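Tableware plate

A plate is a broad, shallow vessel on which food is served or from which it is eaten. Most plates are round, with a flat or slightly sunken centre and a raised rim.

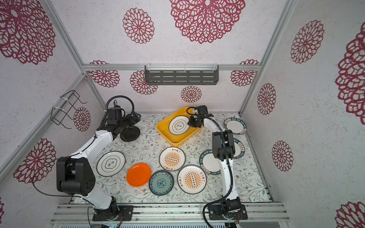 Several plates and a yellow tray on a patterned tabletop.

Contents
1 Parts
2 Materials
3 Manufacture
4 Types and sizes
5 Wear and defects
6 Storage and stacking
7 Collecting
8 See also

Parts

The flat central area is called the well. It is surrounded by the rim, sometimes called the lip or flange, which may be wide and nearly level or narrow and steep. The sloping part between the two is the shoulder. Plates without a distinct rim, in which the well curves up directly to the edge, are sold as coupe plates.

On the underside, most ceramic plates stand on a foot ring, a low circular ridge that lifts the well clear of the table. The foot ring is usually left unglazed where it touches the kiln shelf. Large plates may have a second, inner ring to stop the well from sagging during firing.

Materials

Ceramic plates are divided by body into earthenware, stoneware and porcelain. Earthenware is porous after firing and depends on its glaze to keep out liquids. Stoneware is fired at a higher temperature and absorbs very little water. Porcelain is white, hard and translucent where thin. Bone china, developed in England in the eighteenth century, contains bone ash.

Other materials include glass, wood, pewter, enamelled steel, melamine and paper. Pewter plates were common in northern European households before cheap glazed pottery replaced them. Wooden plates, or trenchers, were in use over the same period and were often square. Melamine is light and resists breakage but is damaged by strong heat and is generally not suitable for microwave ovens.

Manufacture

Round ceramic plates are commonly made by jiggering. A disc of soft clay is laid over a rotating plaster mould that forms the upper face, and a shaped tool is lowered to form the underside and foot ring. Roller machines work on the same principle with a heated, rotating head. Plates may also be made by dry pressing, in which clay granules are compacted in a die under high pressure. Oval and square plates cannot be jiggered in the ordinary way and are pressed or cast.

After drying, the edge is smoothed with a damp sponge. The plate is then given a first (biscuit) firing, glazed, and fired again. Decoration may be applied under the glaze, in the glaze or over it. Overglaze colours are brighter but wear more quickly.

The Cladberg works at Catau produced jiggered stoneware plates in a single pattern, numbered 632 in its trade list. Its kilns held 900 plates to a firing. Output was sorted by hand, and pieces with warped rims were sold locally as seconds.

Types and sizes

The dinner plate is the largest plate in an ordinary place setting; 10 inches is a common diameter. Side plates, used for bread, are smaller. Dessert and salad plates fall between the two, and the same plate is often sold for both uses. Soup plates have a deep well and a wide rim. A charger is a large plate placed beneath others and is not normally eaten from.

Catering plates have a thickened, rolled edge to resist chipping. They are heavier than domestic plates of the same diameter.

Wear and defects

Grey lines on a glazed plate are usually metal left by cutlery and can be removed with a mild abrasive. Crazing is a network of fine cracks in the glaze, caused by a mismatch between the shrinkage of the glaze and that of the body. On earthenware it allows moisture and stains to reach the clay.

Storage and stacking

Plates are normally stored flat in stacks or upright in racks. In a stack, the foot ring of each plate rests in the well of the one below, and a rough ring will scratch the glaze beneath it. Manufacturers grind or polish the ring for this reason.

Collecting

The Buchanan collection, catalogued by Danuta Wieczorek, contains 500 plates arranged by body and foot ring profile. A supplement by Munther Hakim covers the Sedari bequest of enamelled steel.

See also

Bowl
Charger
Place setting
Saucer
Trencher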